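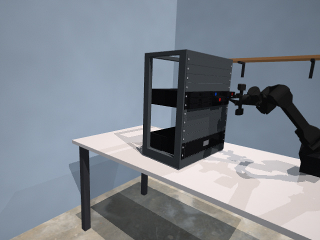
Lids were the weak point, Viola Leone told the meeting, and her kitchen in Foltham had been replacing them every few months. Other caterers in the room had the same complaint about the flat insulated carriers they use to move hot food between sites.

The meeting was called by Trilbridge, the shared buying group that supplies school kitchens and banquet halls in Foltham and Urkau. Members voted to drop the current carrier from the group catalog and bring in a front-loading model with a hinged door and a replaceable gasket. The new carrier holds 6 full-size pans and will be stocked at the Urkau warehouse from September.

The group has ordered 412 carriers for the first delivery. Members who want more than 18 must put in a written request so that smaller kitchens are not left waiting. Spare gaskets and latches will be sold separately — something the old supplier did not offer.

Ada Rinaldi, who runs purchasing for Trilbridge, said the price per carrier is higher than before, but repairs should cost less over time. She said members can return old carriers for a credit if the body is sound, even when the lid is cracked or missing. Carriers with split walls will not be accepted.

A smaller item on the agenda, a switch to heavier serving spoons in packs of 100, was put off. Two kitchens asked to try samples first. Order forms for the carriers go out with the next price list, and the credit for returned units will show on the following invoice.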